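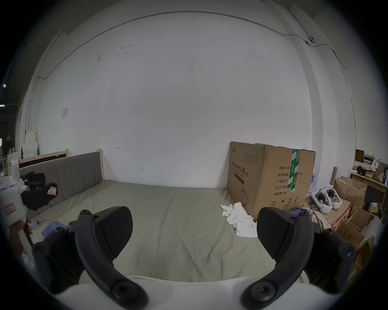 Bedroom setting, bed with flat cover and upholstered headboard.

Zitell Bedroom Tidying Collection: Data Card

Version 2, released May 4, 2021
Maintained by the Naltus Household Records Office

Summary

The Zitell Bedroom Tidying Collection is a set of recordings of ordinary bedroom work: straightening bed covers, sorting and folding cloth, clearing small articles from the bed, and putting stored goods back in their places. It contains 1233 recordings made in 11 rooms. Each recording is accompanied by a short written note stating the task, the articles handled, and the condition of the bed when the recording begins.

This data card describes the contents of the collection, the manner in which the rooms and articles are described, and the limits that users should keep in mind. It replaces the card supplied with version 1.

The rooms

All rooms are furnished for sleeping. Every room has a bed with a headboard, and most have at least one further piece of furniture or a stored carton within reach of the bed. The rooms were recorded as they stood. Scuffed walls, handwritten marks, taped notices, cables, and fittings were left in place and have not been edited out of the released files.

The room illustrated in this card is listed in the index under the name Kocabaş. It has a bed with a gray headboard stitched in vertical channels, placed against a white wall, and a brown cardboard box is kept on the far side of the bed. The entry for this room records the bed cover, the headboard, and the box as fixed features. All other articles are entered as movable, whether or not they are handled in a given recording.

Articles

Articles are grouped under four headings.

Bedding: sheets, duvets, blankets, pillowcases, and mattress covers.
Loose cloth: garments, towels, cleaning cloths, and pieces of fabric whose use has not been recorded.
Household supplies: spray bottles, tissues, bags, cards, and paper goods.
Storage: cardboard boxes, baskets, and drawers.

Where the identity of an article could not be settled from the recording, the annotator was instructed to use the broader term. A folded blue item may therefore appear as "cloth, blue" in one note and as "garment, blue" in another. Users who need consistent naming should work from the group heading, which was reviewed separately. Printed text on boxes and labels has not been transcribed.

Tasks

The written notes use a fixed list of task names. The most common are given below.

Smooth cover: the bed cover is drawn flat and visible folds are reduced.
Gather cloth: loose pieces are brought together on the bed.
Spread cloth: a bunched piece is opened out on the bed.
Fold cloth: a piece is folded at least once and laid down.
Clear surface: small articles are taken off the bed and set elsewhere.
Return to storage: an article is placed in a box, basket, or drawer.

A recording may carry more than one task name. The order of names in the note follows the order of the work.

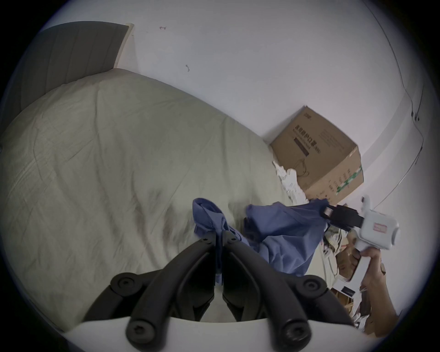 Two pieces of blue cloth on a rumpled duvet, Kocabaş room.

Condition of the bed

The opening condition of the bed is entered as flat, creased, or rumpled. "Flat" allows for faint fold lines of the kind left by storage. "Creased" is used where folds are plain but the cover still lies close to the mattress. "Rumpled" is used where the cover has raised folds over a large part of its surface. These terms were applied by eye, and the boundary between the second and third is not firm. In a check of 200 recordings, disagreements between annotators were confined almost entirely to that boundary.

Color terms should be treated with similar care. Pale covers in particular may read as beige, gray, or gray-green from one recording to the next. Color values have not been corrected.

Files

notes: one text file for each recording
rooms: one index entry for each room
articles: the article list with group headings
waltovar: the lookup table that links recordings to rooms and articles, named for the Waltovar cataloging scheme on which it is based

Known limitations

The collection covers bedrooms only. Kitchens, bathrooms, and laundry areas are outside its scope, even where a doorway to one of them can be seen. Soft articles are represented more heavily than rigid ones. Several rooms share furniture of a similar pattern, and the headboard alone should not be used to tell one room from another.

Some recordings end before the named task is complete — these are marked "partial" in the note and have been retained.

Terms of use and corrections

The collection may be used for research and teaching. Redistribution of the full set requires written permission from the maintaining office. Derived article lists may be shared freely, provided that the version number is stated.

Corrections to room entries and article names are accepted in writing and should quote the recording number. Those received before the end of June will be included in the next revision of the index.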